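Plustard Table-Clearing Arm: Report on the Gripper Release Fault
Student project report, Module 4
Author: Lourenço Cardoso
Submitted 10 Jul 2019

1. Background

Plustard is a bench-top arm programmed to stack and unstack tableware. The arm was supplied by Binelance and the two-finger gripper by Loureiro. The control program, Rasar, was written by last year's group and passed on to us with its notes. My part of the project was the unstacking task: take the upper dish from a pair, lift it, move it sideways and set it down.

The report deals with one fault. During unstacking the gripper opened while the arm was still moving and the upper dish fell. The first time this happened the dish landed on the table and stayed whole. The second time it went over the front edge and broke on the floor. Work was stopped after the second drop and the safety form was filled in the same afternoon.

2. How the fault showed itself

The arm reached the dish correctly in every logged run. The fingers closed, the grip signal went high and the lift began. In the faulty runs the grip signal then went low for a short time during the sideways move, and the fingers opened fully. The arm did not stop. It carried on to the set-down point, opened the fingers again and reported the run as complete.

There are therefore two faults. The fingers should not have opened, and Rasar should not have reported success with nothing in the gripper. The second is the more serious, as a person watching only the screen would not know that a dish had fallen.

The log holds 377 runs. A release in mid-move is recorded in 43 of them. All 43 were runs with the wrist turned past its middle position. No release was recorded with the wrist straight.

3. Finding the cause

3.1 Program. I first suspected the timing in Rasar, which waits a fixed time after closing before it starts the lift. The wait was made longer, up to 2,000 milliseconds. The fault came back at the same wrist position, so the wait was put back to its old value.

3.2 Grip force. The force was raised in small steps. This made no difference to the release and left marks on one of the plastic dishes. The old setting was restored.

3.3 Cable. The gripper cable runs along the forearm and is held by a clip just behind the wrist. With the wrist turned, the cable was pulled tight between the clip and the plug. I moved the cable by hand with the arm locked and the meter on the signal wire. The signal dropped each time the cable was pulled to the left. With the plug opened, one wire was found to be broken inside its sleeve and making contact only when slack.

When the signal is lost the Loureiro gripper goes to its rest state, and its rest state had been set to open. That setting was in the notes from last year, but I had not read it as a safety matter.

4. Changes made

The wire was replaced and the clip moved back along the forearm to leave a loop of slack at the wrist. The rest state of the gripper was changed to hold. A check was added to Rasar: if the grip signal goes low between lift and set-down, the arm stops where it is and the screen shows a fault that has to be cleared by hand.

The start layout was also fixed in writing, having varied from one person to the next. The white dish goes on top and the blue one underneath, away from the front edge, with nothing else on the table.
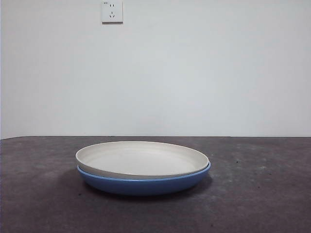
5. Repeat tests

The tests were repeated with the wrist straight and with the wrist turned to both ends of its travel. No release in mid-move was recorded. The new check was tested separately by unplugging the signal wire during a slow move with a foam block in the fingers. The arm stopped and the block was held.

The check was not tested at full speed. At full speed the arm needs a longer distance to stop, and that distance has not been measured.

6. Remaining work

The stopping distance is to be measured before the speed limit is lifted. The gripper will also hold its load after an emergency stop, so a written method is needed for freeing a dish, or a finger, with the power off. Until it has been written and tried, hands stay outside the marked area whenever the arm is powered. The cable should be looked at again at the end of July, with the plug opened.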